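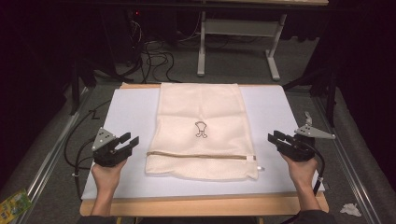

Hollis gets a rewrite (well, half of one)

2024-08-15

So I've spent most of the summer evenings on Hollis again. If you're new, Hollis is my little bus times app for the Natthorpe and Rustness routes, and it has a very small and very vocal set of users, most of whom I could bump into while buying milk. It does one thing: you open it, it shows you the next few buses from whichever stop you picked, and you put your phone away again.

The trouble started in May with a message from Danai Xenos, who gets the last bus home from Natthorpe after her shift. She said the app told her there were no more buses, and she'd started walking before the bus went past her. I felt terrible. I also had a fairly good idea what I'd done, because I'd been putting off thinking about it for ages.

How I was storing times

When I wrote the first version I stored every departure as a Date. It seemed the obvious thing to do! Swift has a type called Date, a bus leaves on a date at a time, off we go. I read the timetable in from a JSON file, ran each time through a DateFormatter, glued today's day on to the front and sorted the lot.

That's fine all day long and then it falls over at midnight. The last bus on the Rustness route leaves just after twelve, but as far as the bus company is concerned it belongs to the evening before. My code stuck it on to the wrong day, so at ten to midnight the app looked at it, decided it had already gone nearly a whole day ago, and threw it away. And once midnight had passed it was looking at the next day's timetable, which on some nights of the week doesn't have that bus in it at all. Two bugs holding hands.

The proper name for the thing I was missing is a service day. It's the bus company's idea of a day, and it carries on past midnight until the last vehicle is back in the depot. Lots of timetable data handles this by letting the clock run on, so a bus at a quarter past midnight is written as 24:15. I remember seeing a few of those in the raw file when I first downloaded it and thinking, oh, a typo, and writing a line of code to tidy them up. (Yes. I know.)

What I do now

Departures don't hold a Date any more. Each one holds a plain Int, the number of minutes from the start of its service day, and that number is allowed to go past the end of an ordinary day. My whole departure type is now a struct with a route, a stop, a minutes value and a code saying which kind of day it runs on. It's Codable, it's Hashable, it's tiny and I love it.

Working out the next bus goes like this. I take the time now and build two service days, today's and yesterday's. For each one I look up which kind of day it is, pull out the departures that run on it, and turn the minutes into real Dates at the very last moment. Then I join both lists, drop anything in the past, sort and take the first few. Yesterday's list is nearly always empty by the time I've filtered it, so it costs next to nothing, and it means Danai's bus is still there when she's standing at the stop in the small hours.

The other thing I changed was where the service day starts. If you just add minutes on to midnight you get caught out twice a year when the clocks change, and everything after the change is an hour off. The usual trick is to find noon with Calendar, take twelve hours off that, and count from there. Noon is safely clear of the clock change, at least where I live. It looks very odd in the code so I've left myself a long comment, as I absolutely will "fix" it otherwise.

While I'm on the subject, please set the time zone on your Calendar. I was using Calendar.current everywhere, and that follows the phone. Themis Kouris opened the app on holiday to see whether it worked abroad (who does that on holiday?) and sent me a screenshot where everything was two hours wrong. Bus times belong to the place where the buses are, so I now make one calendar with the zone fixed to Europe/London and pass it in to anything that needs it.

Tests, finally

I'm not a great one for tests on hobby projects. For this I gave in, and there are now 53 of them. Nearly all are boring: a made-up timetable, a made-up "now", and a check on what comes back first. The useful step was getting rid of every Date() buried in the middle of a function and handing the current time in as a parameter. Once I'd done that I could ask what happens at one minute to midnight on the night the clocks go back without having to sit up for it.

Four of the tests failed the first time round and one of those was the test being wrong. It took me an entire evening to work out which one.

Slow launch

With the times sorted I thought I might as well look at why the app took so long to open. There are 253 stops in the file and I was decoding every departure for every one of them at launch, on the main thread, before drawing a single thing on screen. On my own phone you'd hardly notice. On the ancient one I keep in a drawer for testing you had time to get quite bored.

I tried Nuvura first, a small database wrapper that somebody on a forum was keen on. It's nice! The queries read well and the docs are friendly. But it was a lot of machinery for data that changes a handful of times a year, and I got in a muddle with migrations on day two and backed out of the whole branch.

In the end I split the one big JSON file into one file per stop, with a separate short index holding the names and positions. The app reads the index on launch and only opens the stop you're looking at. Loading your saved stop went from a visible pause to something I can't see at all, and the biggest of the stop files is only up to 94 kilobytes. There's a script that does the splitting, and I run it by hand whenever the new timetable comes out. I should hook it up to the build. I haven't.

Still on the list

The widget is wrong in a different way. It asks for a fresh timeline too seldom, so it can sit there showing a bus that left a while ago. I think I can hand it a whole evening's worth of entries in one go, one for each departure, and let the system swap them over. It's half written.

Bank holidays are still a hard-coded array. Every year I tell myself I'll do it nicely and every year I type them in.

Version 3 is with the testers now, and if you use the Rustness stops and fancy joining in, drop me a line through the contact page. Late-night passengers especially welcome - and Danai, I owe you a taxi.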